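Aug 8, 2018 – Flodside city council, long one tonight, posting as I go. Agenda has the towing ordinance, the parking permit fees and the sewer thing. Got a seat by the door.

1/ Room is packed for the towing item. 31 speaker cards says the clerk, then she says they're still coming in. Two minutes each. Mayor asks people to keep it civil, gets a groan from the back.

2/ Quick background if you're new. The city signed with Strazds Towing last September. Contract lets them pull cars off city streets for blocked hydrants, expired permits, snow routes. Street crews call it in, Strazds shows up. That was the idea anyway

3/ Complaint is they're not waiting for the call. Drivers from the Proklow blocks say trucks just circle at night and take whatever. Company says every tow had a city ticket on it first. Those two things can't both be right.

4/ Number everyone keeps repeating: 1,309 tows since the contract began. Year before, with the old company, it was 488. Police chief says part of that is the new permit zones. Part. He wouldnt say how much.

5/ Release fee is $400 if you get there inside a day. Storage on top after that. Cash or money order only, which got the loudest reaction of the night so far

6/ First speaker. Home health aide, parked outside a client's place with her placard up, came out and no car. Took her two buses to get to the lot. Lost the next day's pay too.

7/ Second speaker, retired, was towed from in front of his own house. Had the permit. It was on the wrong side of the windshield. Council member asks where the rule about sides is written. City attorney flips thru a binder for a good while. "We'll get back to you."

8/ A guy who runs a muffler shop now. He LIKES the towing. Says he had dead cars sitting out front for months and the old company never came. Some boos, some claps. Fair point and he's allowed to make it.

9/ Hacer Yaman up. She's the one who started the petition, over 2,000 signatures, has it in a shopping bag. Wants three changes – a photo of the violation before the hook goes on, card payments, and a hearing within five days where you get the fee back if you win.

10/ Yaman: "I am not asking you to stop towing. I'm asking you to prove it was legal before you charge me rent money." Goes over her two minutes. Mayor lets her finish.

11/ She also says her first appeal letter came back marked no such office. The hearing office moved in the spring and the address on the ticket didn't change. Clerk confirms this out loud!! Says new ticket books are "on order"
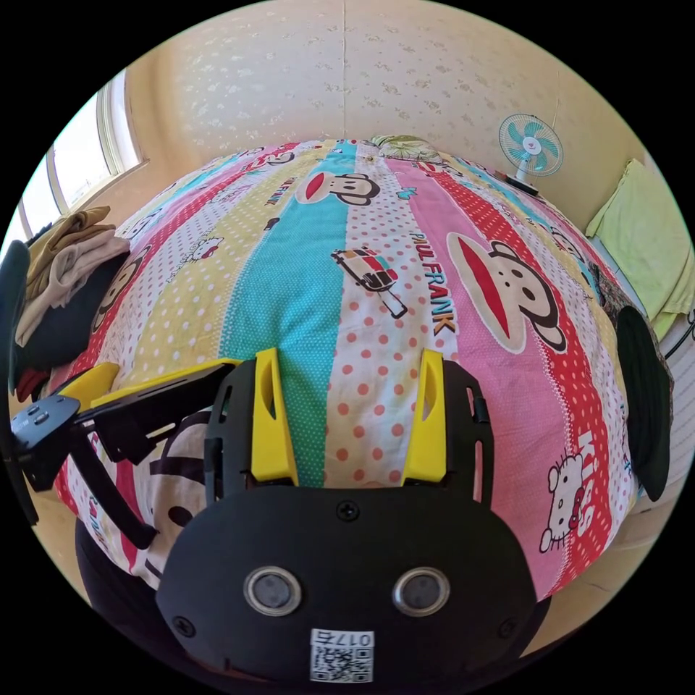

12/ Strazds rep at the podium. Local manager, didn't catch the name, will fix. Says drivers get paid hourly, no bonus per car. Asked if that was always so. Long pause. "It is the current policy."

13/ Asked when it became the current policy. He'd have to check.

14/ Asked about cards. Says the machine is at the lot but the line out there is bad. Somebody yells use your phone. Gavel.

15/ OK on to council talk. Member from the Tromance ward wants to suspend the contract tonight. Attorney says they can't without 30 days written notice unless there's a breach, and nobody's made a finding of breach yet. So that's probably dead

16/ Chief is back up. On snow routes and hydrants he says he needs a tower on call, period, and if Strazds walks there is no backup. Asked how many of the tows were hydrants. Doesn't have the breakdown with him. Third time tonight somebody doesn't have the thing with them.

17/ Amendment on the table: photo rule and card payments now, by resolution. Hearing deadline goes to staff and comes back in September. Yaman shaking her head in row two.

18/ Motion to add refunds for anyone towed while the wrong hearing address was on the ticket. Attorney looks unhappy. Finance says no idea what it would cost. They argue for 20 min, I am not typing all of it

19/ Refund motion FAILS, 3–4. Tromance member says she'll bring it back with a dollar figure attached.

20/ Photo and card rule PASSES, 6–1. The no vote says it should be in the contract, otherwise the company can shrug it off. Strazds rep already left so couldn't ask him.

21/ Caught Yaman in the hallway. "Half. They gave us half." She's collecting tow receipts from anybody hit since spring and will bring them to the next meeting. Bring the orginal plus a copy, she says.

22/ Correction to 4 – the 488 is for a full year, the 1,309 is for eleven months. So the gap's a bit bigger than I made it sound.

23/ They're on to the permit fees now and half the room has gone home. Sewer item got pushed to next time. New thread for the fees if anything happens.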